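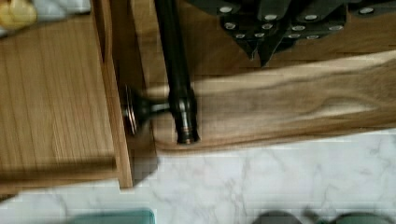
Cabinet knob

A cabinet knob is a small handle fixed to a door or drawer front by a single point. Usually round, sometimes square or mushroom shaped. Differs from a pull, which has two fixing points and a gap for the fingers. Also called a cupboard knob or drawer knob.

Parts

Head: the part gripped. Flat, domed or ringed.
Neck (or stem): narrower section behind the head, straight or flared. A short neck looks tidy but leaves little room for fingertips.
Base plate: flat disc against the wood, also called a rose or backplate. Spreads the load and hides a ragged hole. Cast as one piece with the neck on cheaper knobs, separate on others.
Fixing: machine screw from inside the door, or a wood screw set in the knob itself. The second kind works loose sooner, esp. in softwood.

Materials

Wood, brass, iron, steel, zinc alloy, glass, ceramic, plastic. Dark finishes (black, oil-rubbed bronze, aged iron) are common on light or honey-colored wood, where they stand out against the grain. Dark coatings wear at the rim first and the bare metal shows as a bright line. Some makers leave the rim bright on purpose.

Placement

On doors, normally on the side away from the hinges. Low on wall cabinets, high on base cabinets. On drawers, centered, or a pair on wide fronts. Straight vertical grain makes a crooked knob easy to spot, so the hole is marked with a square and not by eye. Neighboring knobs should clear each other when both doors are open, this gets forgotten in corners.

History

Turned wooden knobs are the older type in most country furniture. Metal ones spread as casting got cheaper. In the Greenwood workshops at Saltengate, knobs were sold by the card, 6 to a card, and the surviving pattern book lists 139 designs, 11 of them in dark metal with a round plate. Chantelle Makhubela, who cataloged the book, dates most of the dark patterns later than the brass. The Brulumberg foundry supplied castings until the shop closed. Its stock went to Wumex, which kept the plain round pattern and droped the rest.

Care

Dry cloth, or damp with a little dish soap. No abrasive powder on dark or lacquered finishes. Tighten the screw when the knob starts to turn in the hand. If the hole has gone oval, fill with glued matchsticks or a dowel and re-drill. Replacement screws are sold in several lengths, and drawer fronts often need a longer one then doors do.

See also: Drawer pull, Backplate, Escutcheon, Hinge, Cabinet latch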